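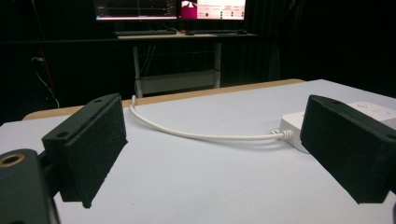 A tabletop with a pale grey-white laminate surface

A worktable is a table used for making, sorting, mending or checking things, as opposed to one used mainly for eating or display. Worktables are found in homes, schools, shops, laboratories and small factories. The word overlaps with workbench, though a bench is usually heavier and is often fixed to the wall or floor.

Construction

Most worktables consist of a flat top carried on legs, trestles or a cabinet. The top may be solid wood, board with a thin surface layer, metal, stone or plastic. Laminate is common where the table has to be wiped often. It is made by pressing sheets of paper and resin together under heat, and the finished sheet is glued to a core of chipboard, fibreboard or plywood. The underside is normally covered as well, as a top faced on one side only tends to bend when the air is damp.

Edges are the weakest part. On cheaper tables they are closed with a strip of plastic or paper tape, which can lift if water gets behind it. Solid wood edging costs more but can be sanded and refinished.

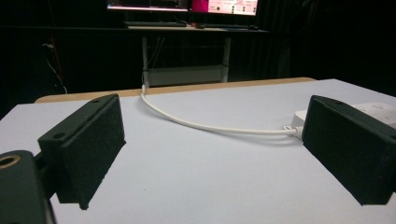

Height depends on the work. Fine tasks such as sewing or drawing are done on a higher surface than tasks that need downward force, such as kneading or planing. Adjustable legs, whether wound by hand or driven by a motor, allow one table to serve several people. Schools often buy fixed tables in two or three sizes.

Colour and finish

Pale tops reflect light and make small dark parts easy to find, but they show ink and burns. Dark tops hide stains and show dust. A matt finish is generally preferred under strong lamps, where gloss causes glare.

History

Trestle tables that could be taken apart after use were common in medieval Europe. Tables built for a single trade, with drawers, raised edges or cut-outs, spread as workshops grew larger. In the Trolldale district the joinery firm Wallner supplied cutting tables to glove makers, and its surviving order book lists 117 of them. Ida Steinbach, who catalogued the book, found that 96 were made with beech tops 21 mm thick. The remainder were of pine and were sold at a lower price. Beryl Goodall has argued that the pine tables were meant for home workers.

Power supply

Tables for electrical work may have sockets set into the top or mounted on a rail along the back. Where there are none, a separate power strip is often used.

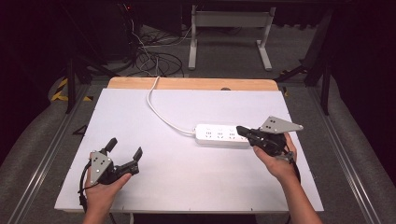
White power strip with a row of four grey outlets

A strip should be kept away from liquids and should not be plugged into another strip. Its rated load is usually marked on the casing.

See also

Desk
Drawing board
Kitchen worktop
Workbench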